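Moving abroad by post: how to pack small boxes so they survive?

Asked by Emilian Pană in Moving and Storage

Hello all. In June I will move from Prultitz to Wundgate for a new job. I will not rent a truck, it is too expensive for one person. My plan is to send my things by parcel, in many small boxes, and take only two suitcases on the train.

I have already a price from Drarnis, they want 47 per box for the door to door service. The other option is to bring the boxes myself to the depot and it is cheaper, but the depot closes at 4 in the afternoon and I work until 5.

I try to use again the boxes I have at home from things I bought. Most of them are without a lid, or the lid is lost, and many have old labels printed on them. 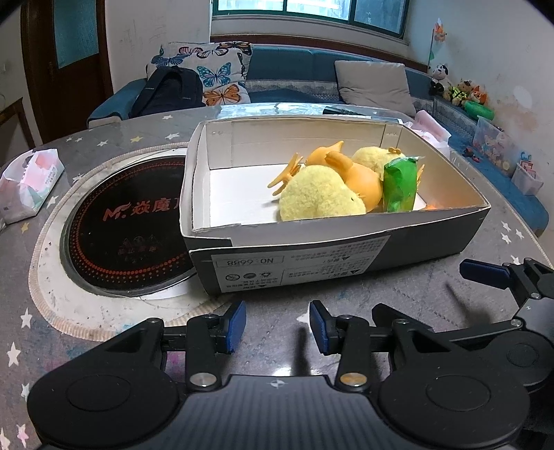

White box, no lid, label with NO 6688 upside down.

My questions are:
Can I close a box without lid so that the company accepts it?
Must I remove the old printed labels?
How do you send food? I have coffee, tea and some dry things which I don't want to throw away.

Thank you in advance, and sorry for my English.

3 answers

Anežka Havlíček
Accepted answer

I moved in the same way two years ago, with 14 parcels, and only one arrived damaged, so I hope my experience is useful.

For a box without lid: do not send it as the outer box. Tape over an open top is not a lid, and the driver can refuse it at the door. This happened to my neighbor. Use the open boxes inside a bigger carton, like drawers. Put the heavy one on the bottom, then a flat piece of cardboard, then the lighter one. The flat piece is important. When I forgot it, the upper box sank into the lower box and broke two cups.

For the labels: on the outer carton, cover every old address and every old barcode. The sorting machine reads any barcode that it finds. One of my parcels traveled 308 kilometers in the wrong direction for this reason and came back after nine days. I used plain paper and wide tape. On the inner boxes you can leave everything as it is.

For the weight, I stayed under the limit by weighing myself on the bathroom scale with the box and without it. It is not very exact, so leave one kilo free.
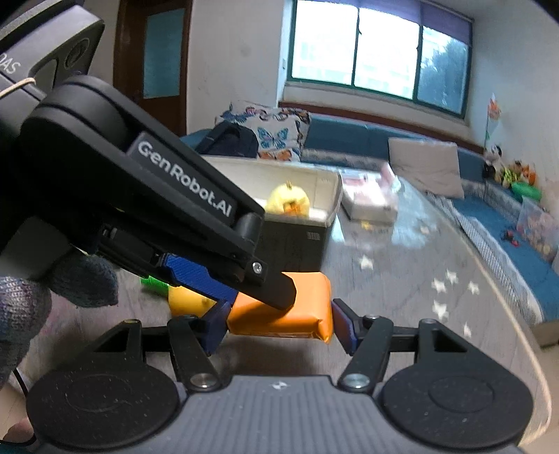 Food is a more difficult question. If you cross a border, please read the list of the customs office first, and not only the list of the parcel company. They are different lists. Coffee and tea in closed original packages were no problem for me. Anything with meat or milk I gave to friends before I left. Open packages I would also give away, the smell goes into the clothes. Write every food item on the declaration with the weight in grams, for example "coffee, 700 g". If you write only "food", they may open the parcel and it waits.

One more thing: write a number on each box, on two sides, and keep a list of what is inside. I made the list on paper and then I packed the paper. Please make a photo of it.

Corey Rutherford

Just buy new boxes. The tape costs you more than you save.

Comment by Emilian Pană: Thank you, but I have already five rolls of tape from work.

Fadwa Badawi

I agree with Anežka in almost everything. I want to add something about the depot, as you said it closes before you finish work. When I moved to Te Moana street I asked my colleague to bring the boxes for me. The depot accepted them with a signed letter from me and a copy of my identity card. Call them first and ask if your depot does the same, it can be different in each city.

Also, clothes do not need a box. I put mine in strong bags, and the bags went in the suitcase or around the plates. It is good protection and you don't buy bubble wrap.

About insurance I am not sure. I paid for it and never needed it, so I cannot tell you if they really pay.

Comment by Emilian Pană: The letter is a very good idea, I will call them tomorrow in the morning. Do you remember if the letter must be the original or can it be printed from email?

Comment by Fadwa Badawi: Mine was the original with pen. I didn't try with a printed one.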